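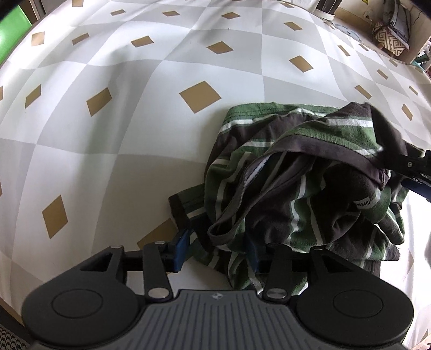

*Striped garment on a white and grey checked cover with gold diamonds*

# How do I get my stuff back from the police property room?

**Posted by Ada Farina, March 26, 2005**

Hi all, first time posting on the Olludora board so be gentle. Our garage on Draltov Street got broken into back in September and they took my bike, my husband's drill set and a box of my dad's old camera lenses. I filed a report the next morning, got a case number, and then heard nothing for months.

Last week an officer left me a voicemail saying they'd recovered "some items" from a storage unit and that mine might be in there. Great! Except when I called back I got the front desk, who sent me to records, who sent me to the property room, who said they can't release anything without a hold being lifted. I asked who lifts it and she said the detective. I don't know who the detective is. The voicemail didn't say.

So has anyone done this? Do I need receipts? I have one for the drill set and nothing at all for the lenses, they were my dad's and he bought them before I was born. Also the insurance already paid us for the bike (minus the deductible) and I'm not sure if I'm even allowed to take it back now. I don't want to get in trouble over a bike.

---

**Eoin Mac Suibhne** wrote:

Went through this two years ago when they took my tools out of the truck, so I can tell you how it went for me at least.

Call the non-emergency number and ask for *investigations*, not records. Give them your case number and ask who the case is assigned to. Mine had been moved to a different detective when the first one changed shifts, and that's why my messages went nowhere. Once you have a name, leave a message with the case number in it, and then email too if they'll give you an address.

The hold is usually there because somebody's been charged and the stuff is evidence. If that's it, you can ask if they'll photograph your things and release them early. They did that for most of mine - the prosecutor's office had to sign off and it took 21 days. The one saw they kept until the guy pleaded.

For the visit bring:

- photo ID
- the case number
- serial numbers if you wrote them down
- whatever receipts you do have
- old photos with the items in them

I had no receipt for a Naylor socket set that cost me close to nothing at a yard sale, and they let me describe it. I told them which two sockets were missing and that was good enough. So for the lenses, write down every scratch and marking you remember before you go in.

When the letter comes, look for a deadline on it. I don't remember what mine was but there was one.

---

**clinent_172** wrote:

good luck lol. I waited forever for a stereo and it came back broken

---

**Ada Farina** wrote:

Thank you Eoin, I'm calling Monday. My aunt thinks she has a picture of Dad with the lens box so I'll go dig through her albums. Still wondering about the insurance part if anybody knows. They paid us $200 for the bike and I'd rather have the bike!

---

**Eoin Mac Suibhne** wrote:

Forgot that bit, sorry. Call your claims person before you pick it up. Once they've paid, it may be theirs on paper, but mine let me buy the table saw back by returning what they'd paid. Get it in an email - I had to ask twice.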